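Pratine Hearing Launches Free Evening Phone Line for People Living With Tinnitus

Callers can talk through ringing, buzzing and hissing ears with a trained hearing specialist, starting in March

USTITZ - Hi, I'm Ohemaa Kpodo, and I run the patient programs at Pratine Hearing. They let me write this one myself, mostly because I've been bugging everyone here for ages about it, so please forgive me if it sounds more like a letter than a news release!

Starting in March, we're opening a free evening phone line for adults who have tinnitus. If you haven't run into the word before, tinnitus is a sound you hear that isn't coming from anything outside your head. It might ring. It might buzz, hiss, click or hum (mine hums, a low note like a refrigerator in the next room, and I've had it for nine years). It can be in one ear or both, it can come and go, and for a lot of people it's loudest right when they turn off the lamp and try to sleep.

That last part is the reason for the hours. The line will be open from 7 p.m. to 11 p.m., because our daytime desk kept getting voicemails left late at night. I listened to a whole lot of those messages last year. People weren't asking for anything complicated. They wanted to know whether what they were hearing was dangerous, whether it would stop, and what they could do about it before morning.

We tried the idea out first with a small pilot. Over the winter, 87 of our patients had a number they could call in the evening, and 41 of them used it at least once. Afterward we sent everyone a short survey, and the comment I have taped over my desk says, "I slept. Not great, but I slept." I can't promise that to every caller and I'm not going to try, but I read it most mornings with my coffee.

Yuzhen Zhong, our lead audiologist, put together the training for the people picking up the phone. She's very firm about what the line is and what it isn't. Specialists will listen, explain how tinnitus works, go over sound and sleep habits, and help callers figure out who to see next. They won't diagnose you over the phone or tell you to change your medicine.

"Most people with tinnitus have been told at some point to just live with it," Yuzhen told me when I asked her for something official. "I'd like them to hear what living with it can look like, and how many ways there are to make it less of a bother."

She's right that there's more to do than people think. Tinnitus often goes along with hearing loss, and when that's the case, hearing aids can make the ringing less noticeable. Background sound helps plenty of people too: a fan, soft rain on a speaker, a radio turned down low. Cognitive behavioral therapy, a kind of talk therapy, doesn't make the noise go away but it can make it a lot less upsetting. And stress and bad sleep tend to make the whole thing feel worse, and then the noise makes the stress and the sleep worse, and around you go. I've been on that ride!
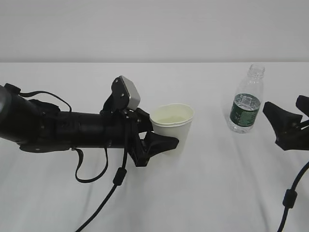 Do I need to be a Pratine patient to call the line?

Any adult with tinnitus is welcome to call, whether or not they've ever set foot in one of our offices. You won't be asked for insurance, and a first name is plenty.

Something I want to say very plainly, phone line or no phone line: some kinds of tinnitus need a doctor quickly. If your hearing drops suddenly, in one ear or both, get seen right away, the same day if you can. If the sound beats in time with your pulse, if it's only on one side, or if it comes with bad dizziness, make an appointment and don't put it off. If it started after a blow to the head, or if your face feels weak or numb, go to the emergency room. Our specialists have all of this on a card in front of them and it's the first thing they'll go through with you.

The evening team is led by Anas Shboul, who worked nights on a nurse advice line before he came to us and has the calmest voice I've ever heard. Sânziana Dinu is handling the follow-up side. If a caller wants one, she'll mail or email a packet with a sound diary, a sleep worksheet, and a list of questions to bring to the doctor. I filled out the diary for a month while we were testing it and found out my hum is worse on days when I skip lunch. I would have bet money on the coffee. So go figure, and please try it before you give up anything you love.

The packet also has two pages on protecting the hearing you've got, written by Anathi Modise from our community classes. Earplugs at concerts, ear muffs with the leaf blower, headphones turned down a notch, a break somewhere quiet when you've been around loud noise for a while. Anathi teaches this stuff to high school bands and to people who run power tools for a living, and she says the drummers are her best students.

Money, since reporters always ask: the first year is paid for by Pratine Hearing along with 3,949 individual donors who gave through our fall drive. Most of those gifts were small, and a bunch came with notes about a husband or a mom who'd had the ringing for years. Thank you, thank you. The call system was set up by Orkex, and they were very patient with me while I changed the hold music four times. (There is no hold music now. Think about who's calling. It's a soft rain sound, and you can press a key to turn it off.)

We're expecting almost 70 calls a week to begin with. If it's more, we'll add people to the later hours first. Callers who'd do better in writing can use the text chat during the same hours, and captioned calls are available for anyone with hearing loss.

We'll also be holding an open house at our Hnatiuk Street office in March, starting at 6 p.m. You can meet the team, try out some sound machines, and get a free hearing screening while you're there. No sign-up needed. The front room gets loud when it's full, so we're keeping the back one quiet for anybody who needs a breather.

The phone number, chat link and open house details will be posted on the Pratine Hearing website the morning the line opens, and printed cards will be at the front desk of every Pratine office.

About Pratine Hearing

Pratine Hearing provides hearing tests, hearing aid fittings, tinnitus care and community classes for adults in Ustitz and the towns nearby.

Media contact

Ohemaa Kpodo, Patient Programs, Pratine Hearing, Ustitz. Interviews with Yuzhen Zhong and Anas Shboul can be set up through me. Mornings are best, after 9 a.m.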